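Jocelyn McKinnon
jueves 3 de enero

Abro hilo, que varios me lo pedisteis antes de las fiestas y os lo debía: cómo estamos preparando el presupuesto del segundo puesto robotizado para el taller. Aviso de que me enrollo mucho, así que poneos un café.

Para quien llegue nuevo: en Clinari preparamos pedidos pequeños, casi todo cajas y estuches, y desde mayo tenemos un puesto en el que el brazo ayuda con el manipulado. Estamos contentos. Cansados también, pero contentos, y por eso queremos otro.

La primera vez hice lo que hace todo el mundo, supongo: me enamoré del brazo. Miré alcance, carga, repetibilidad, me leí los catálogos enteros en la cama (mi pareja todavía me lo recuerda) y dejé la pinza para el final, como si fuera un accesorio. Error mío y bien gordo, lo digo con cariño hacia la Jocelyn de entonces.

La pinza es la que toca la pieza. Si los dedos no entran bien por los lados de la caja, te da igual lo preciso que sea todo lo demás. Así que esta vez la hoja de cálculo empieza por los dedos -- forma, anchura, apertura, recambios -- y el brazo viene en la fila 6.

Tengo tres ofertas encima de la mesa. Kulard me da el conjunto cerrado, con puesta en marcha incluida. Bezerra sale mejor de precio pero deja fuera la formación. Y Tullau, que son encantadores al teléfono, lo trocea todo tanto que he necesitado una tarde entera para saber qué estaba comprando.

Consejo de amiga: pedid a los tres el mismo desglose, con la misma plantilla, y no os dé vergüenza insistir. Yo mando una tabla con brazo, pinza, juego de dedos, cableado, soportes, mesa, seguridad, instalación, formación y mantenimiento. Quien la devuelve rellena ya me cae bien antes de ver el total.

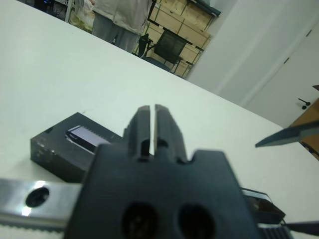 Lo de los soportes y el cableado merece un post propio, porque en el primer presupuesto los metí en "varios" y "varios" se comió el margen. Una pletina, un tornillo que no es el que toca, un cable que se queda corto, unas bridas mejores... todo pequeñito y todo suma. Ahora cada cosa tiene su línea, aunque sean cuatro euros.

Otra línea nueva: horas nuestras. La gente del taller va a dedicar ratos a probar, a ajustar, a volver a probar, y eso es dinero aunque no venga ninguna factura. He puesto 58 horas para el arranque. Si luego sobran, estupendo, las celebramos con tortilla.

¿Y los recambios? Dos juegos de dedos desde el primer día, os lo pido por favor. Nosotros compramos uno, y cuando se marcó un dedo estuvimos parados esperando el paquete y mirando por la ventana. El segundo juego cuesta mucho menos que esos días, y además te deja probar otra forma sin desmontar lo que ya funciona.

También estoy pensando en la mesa, que parece una tontería. Nos gusta clara y lisa, porque las cajas oscuras se ven de lejos y se limpia en un momento. Lo que quiero cambiar es el espacio de paso por detrás: en el puesto actual se nos quedó justo, y una no se da cuenta hasta que tiene que pasar alguien con un carro.

Sobre las pruebas antes de firmar: llevad vuestras piezas. Las vuestras, con sus etiquetas y sus cantos rozados, las que os llegan un martes cualquiera. A Bezerra le llevé una bolsa entera y nos pasamos la mañana encantados, cogiendo y soltando, y salí de allí con más información que de todos los PDF juntos.

Me preguntaba una compañera por privado si compraría usado. Para el brazo, quizá sí, con el historial de mantenimiento delante y alguien que sepa leerlo. Para la pinza, yo no. Pero entiendo que cada casa tiene su bolsillo, y si alguien lo ha hecho y le ha ido bien, que lo cuente aquí debajo, ¡que me interesa muchísimo!

El calendario, por si os sirve: ahora cierro desgloses, después pruebas con Kulard y Tullau, y quiero tener el pedido hecho con tiempo para que el puesto esté montado en mayo. He dejado un colchón para retrasos de entrega y me han dicho que exagero. Ya veremos.

La plantilla del desglose la paso a quien la quiera, escribidme y os la mando esta tarde o mañana. Está un poco fea y tiene una pestaña que se llama "no tocar" -- por favor, no la toquéis.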